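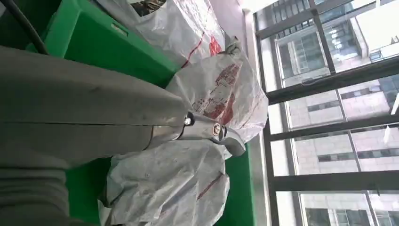
Plastic mailing bags with red print at the packing bench, beside the window.

Bronisława Sadowski has been told many times that the plastic mailing bag is on its way out. She runs the returns and repacking side at Skosteo, and she has kept a folder of the announcements.

"Paper by spring, that was the first one," she says. "Then it was a plastic bag you could put on the compost. Then paper again. I order bags every month and I can tell you what arrives."

What arrives is thin, pale and printed in red, and it creases if you so much as look at it. I had come with a list of questions about waste, and a suspicion that I would be given a tour and a leaflet. There was no leaflet. Sadowski pulled out a stool for me and carried on with the May figures.

Skosteo's own line is that moving from boxes to bags has made its parcels "lighter and smarter". I asked what was smart about them.

"Lighter I'll give you," she says. "A bag weighs next to nothing. Smarter, you'd have to ask whoever wrote it."

Her main complaint is with shape. A box has a top and a bottom, and a label goes on the flat bit. A half-filled bag slumps, folds over its own address and slides off whatever you put it on. In one week she logged 434 bags, and 127 of them had to be smoothed out and looked at again before the label could be read. The company counts those as handled once.

"They weren't handled once. I've said so on Thursday calls until I'm tired of hearing myself."

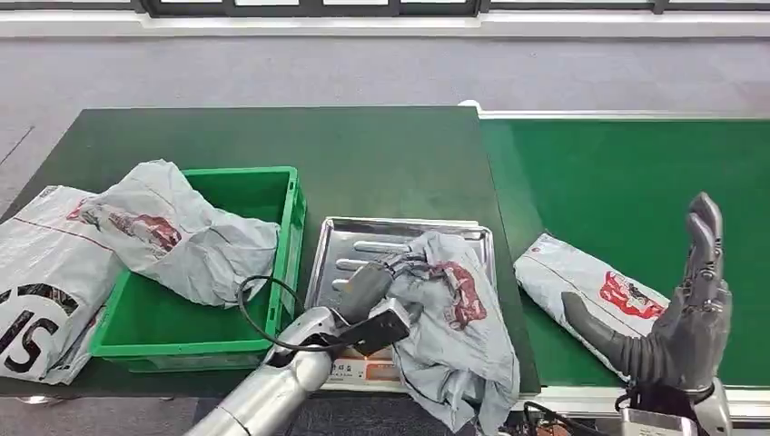 The cure for slumping, according to the supplier, Hirkirix, is to fold the bag down tight before it travels. Sadowski agrees that a tightly folded bag behaves itself. She doesn't agree with the 3 seconds Hirkirix allows for folding one.

"With an empty bag, on a nice day, maybe. Put a jumper and a pair of shoes in it and try again."

Her colleague Ankit Kandpal is kinder about the bags. He worked with cardboard for 5 years and doesn't miss it. "My fingers were always dry and cut," he says. "And the dust! You'd go home and it was in your ears. People are sentimental about boxes if they've never had to flatten them all afternoon."

He thinks the crates matter more than the bags do. A low crate with an open top lets a full bag hang over the rim, and then it drags its neighbour out when you lift it. He has asked for deeper ones. Sadowski has asked for fewer bags per crate. Neither has had an answer.

I put it to them both that weighing, at least, must be simple. It got the only proper laugh of the morning.

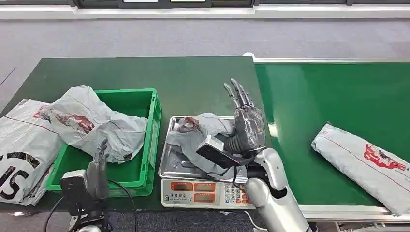 "If any part of the bag is resting on something else, the number's no good," Sadowski says. "So you tuck it in. Then it puffs up with air and comes untucked. You press on it, and now you've weighed the pressing as well."

Kandpal's method is to let go, wait for the number to stop moving, and only then believe it. He admits that he doesn't always wait.

None of this appears in the lighter-and-smarter material, and I doubt it will. When I asked Sadowski if she would go back to boxes tomorrow, she took longer over it than I expected.

"For shoes, yes," she says. "For socks, no, that would be silly. But I'd like somebody to ask me before the next announcement."

The paper version is now promised for the autumn. She has already made room for it in the folder.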